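Endale Alliance opens nominations for Plesik governorship ticket

Aspirants have until 18 October to return their forms

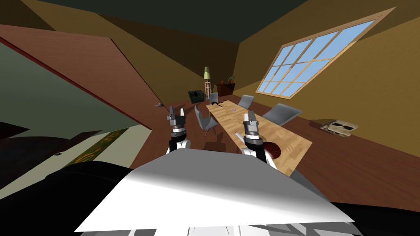
Nomination forms go on sale

The Endale Alliance has begun selling nomination forms to members who want to stand for governor of Plesik state, the party said in a statement on Wednesday.

Forms for the governorship cost 2,000 crowns, with a further 200 crowns for the expression of interest. Women and aspirants under 35 will pay only the smaller fee. Payment must be made by bank transfer, and the receipt shown at the party's office in Rindance before any forms are handed over.

By the close of business 3 aspirants had collected theirs. The party did not release their names and said a full list would be published after screening.

Screening is to be held in Rindance in the week after forms are returned. Anyone turned down will have two days to appeal. Delegates from every ward will then vote in a direct primary, on a date still to be fixed by the national executive.

The Alliance has not held the governorship since Plesik was created. At the last election it finished second, and lost heavily in Nulier district, where two rival branches had each claimed the right to choose delegates. The statement said the dispute was settled in the summer and that a single Nulier branch – the one registered with the party's head office – would take part this time.

Aspirants who hold public office must resign before the primary and attach a copy of the resignation letter to their forms.

The governing party in Plesik has yet to publish its own timetable.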